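Autumn Program at the Sterngate Film Archive: The Sound of Pundby

The Sterngate Film Archive will open its autumn season in November with a retrospective devoted to the early sound films produced at the Pundby studio. The program comprises 12 features and 7 shorts, several of which have not been shown publicly in their original form for decades. Screenings will take place on Tuesday evenings in the main auditorium, beginning at 7 p.m.

Pundby was a small studio by any measure. It owned two stages, one of them a converted grain store with a tin roof, and it came to sound later than its larger competitors. Rain on the roof made recording impossible for much of the year. The directors who worked there responded by shooting many sequences silent and adding voices, footsteps, and music afterward in a rented room at Flevosholm. Viewers who know the period mainly through its stiff, microphone-bound drawing-room pictures may be surprised by how freely the camera moves in these films, and by how often a conversation is heard while the speakers are out of sight.

The opening feature, The Ferry Clerk, has been restored from a nitrate print and a separate set of sound discs. The two elements did not match. Holger Nyberg, who supervised the work, found that the fourth reel had been shortened after the discs were cut, leaving 38 seconds of dialogue with no corresponding picture. The restoration presents this passage over a black screen. A short note explaining the decision will be available at the door.

The second evening pairs two comedies, Najafi and the Lodger and A Room Facing North, both of which depend on sound for their best jokes. In the latter, a piano teacher is heard through a wall for most of the film and seen only once. Sun-ja Ji will introduce the pairing and will discuss how the studio's writers adapted stage material for audiences still accustomed to intertitles.

Later evenings are given to melodramas, a musical, and the studio's only surviving newsreel. The shorts will be distributed across the season and will precede the main feature without an interval. Complete listings are posted in the lobby. Members may reserve two seats per screening; unclaimed seats will be released ten minutes before the start. Films are shown in the original language with English subtitles.

A study day will be held in the upstairs seminar room toward the end of the season. Papers will address disc recording, the employment of theater musicians after the change to sound, and the question of correct projection speed. Attendance is free, but registration is required. 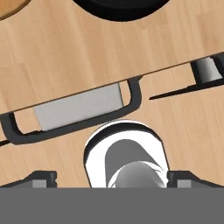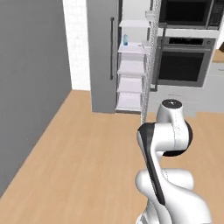 Man-sik Seol writes that the archive should reconsider the black screen in The Ferry Clerk. In his view, the missing passage would be better served by production stills, as was done when the film was last shown at Flevosholm, and he asks that both versions be made available for comparison at the study day.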